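Last revised December 2019. Applies to all Humeck accounts billed through Cadent.

## Submetering and billing FAQ

**How often is my water submeter read?**
Once per billing cycle, by radio. A manual reading is taken only if the signal fails for 3 cycles in a row.

**What unit appears on the bill?**
Gallons. The register on the meter shows cubic feet, so the two numbers will not match. Multiply cubic feet by 7.48 to convert.

**Why does my bill say "estimated"?**
No valid reading was received. The estimate uses your daily average from the previous cycle and is corrected on the next bill with a real reading. Estimates are marked with an E beside the usage figure.

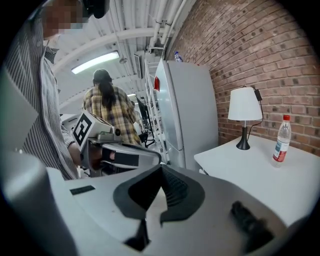
**My usage doubled. What should I check first?**
Close every fixture and watch the small dial on the register for 15 minutes. If it moves, water is passing through the meter. Toilet flappers are the usual cause. Put dye tablets in the tank and check the bowl after half an hour.

**Can I request a meter test?**
Yes. Write to Ekene Nnaji in the billing office and include your account number. The meter is removed, bench tested at low, medium and high flow, and replaced with a spare. You pay the test fee only if the meter is within limits.

**Which buildings changed meters in February?**
Surano and Tijani, 326 units in total. Final readings from the old meters are listed on the first bill after the change. Units in Surano with two risers have two meters, and both serial numbers should appear.

**Are common areas included?**
No. Laundry rooms and irrigation are on the house meter.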